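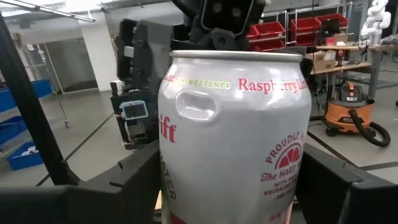

Silver can, Raspberry Lime, with a dent just below the shoulder.

Wolstead Can Return Project
Progress report to the Koltlow Fund
Prepared by Lise Grewal, 13/09/2023

Where we are

The sorting room at Wolstead has been running on its new layout since the end of the last reporting period. We said in the application that we would hand-check 2000 drink cans before deciding how to split them between the two buyers. We have now checked 3371. The extra came from Hastow, where the collection point filled up faster than we planned for and the bins had to be emptied more often.

Condition of the cans

Dents are the main thing we record. The buyer in Hastow takes dented cans at the same rate as sound ones, provided the side markings can still be read. The other buyer, Zamani, wants whole cans for its display and craft stock and turns down anything with a visible dent, so those have to be pulled out by hand.

We sort dents into three groups. A shoulder dent is near the top, where the can narrows toward the rim. A side dent is on the straight part of the body. A crushed can has lost its shape. The one at the top of this report goes down as a shoulder dent. It is a wide oval pushed into the metal, and the flavor name and the word "UNSWEETENED" can be read above it. Under our current rules it goes to Hastow.

Shoulder dents are the ones sorters disagree about. A shallow one is easy to miss on a plain silver can until it catches the light. We moved the sorting table under the overhead light in the spring and the number of cans sent back by Zamani has gone down. We don't have a full set of return slips yet, so I am leaving the figure out of this report.

Labels and flavors

The record sheet originally had one line for brand and none for flavor. We added a flavor line because several drinks come in cans with the same body color and only the lettering is different. Zamani asks for mixed flavors in each box. Sorters write down the flavor as printed and leave it blank if they can't read it without turning the can more than once. This has kept the work moving.

Cans with a paper sleeve are still being set aside. The sleeves have to come off before either buyer will take them, and we have not found a quick way to do that.

Room and equipment

The shelving paid for by the grant is up along the back wall. The bins are labeled by dent group. One set of labels peeled off and was replaced with printed card in plastic holders. The floor drain was cleared by the landlord at no cost to the project.

We have not bought the second scale. The first one is handling the load and I would like to hold that money until we know whether Hastow will stay at its present level over the winter.

Problems

Pickups by Zamani were late twice. Boxes were stacked in the hallway while we waited, and some cans at the bottom picked up new dents and had to be sorted again. We now stack boxes no higher than three.

Training took longer than the plan allowed. New sorters handle crushed cans and side dents well from the first shift, but shoulder dents need more practice. We keep a tray of sample cans on the table for comparison.

Next period

We will finish matching the return slips to the record sheets, try a method for removing sleeves, and agree on a fixed pickup schedule with Zamani. The next report is due in February. I would like to use it to ask for a decision on the money held back for the scale.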